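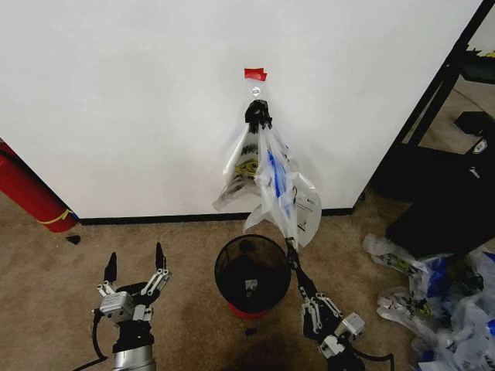

*Fig. 3. Plastic bags kept on a wall hook, held by a black clip.*

## 4. Setting up calf records

Stosier keeps one record per calf from birth until the animal leaves the herd or joins the milking group. Bull calves need a record too, even if they will stay only a few days. Set up your pens (section 3) before you start.

1. Open **Herd > Young stock** and select **New calf**.
2. Enter the dam's number. Stosier accepts numbers from 1 to 2549. If the dam was bought in, select **Outside dam** and type her old tag number in the notes.
3. Choose the sex. For twins, save the first calf, then select **Add twin**.
4. Enter the time of birth and the time of the first colostrum feeding. Leave the second field blank if the calf has not been fed yet.
5. Assign a pen. Single pens are listed first, group pens after.
6. Select **Save**. The calf appears in the list with a gray dot until a tag is scanned.

**Note:** If you use the Jinley reader, scan the tag with the calf's record open. Scanning from the main list opens a blank record.

### 4.1 Calves leaving the farm

1. Open the record and select **Move out**.
2. Pick a reason: sold, transferred, sanctuary or rehoming, died.
3. For sold or transferred calves, enter the buyer and the hauler. Both fields are required.
4. Print the movement slip. Keep the signed copy with your paper files.

**Caution:** A closed record can be reopened for 96 hours. After that the entry is locked, and corrections must be added as a note.

### 4.2 Feeding alerts

Alerts are off by default. To turn them on, go to **Settings > Alerts > Milk feeding** and set the longest gap allowed between feedings. The Dixit feeder sends its times to Stosier by itself. Bucket and bottle feedings have to be entered by hand.

**Note:** Error 345 means the feeder and the computer show different times. Correct the clock on the feeder, then restart it.

Old records from version 2 are imported separately. See section 7.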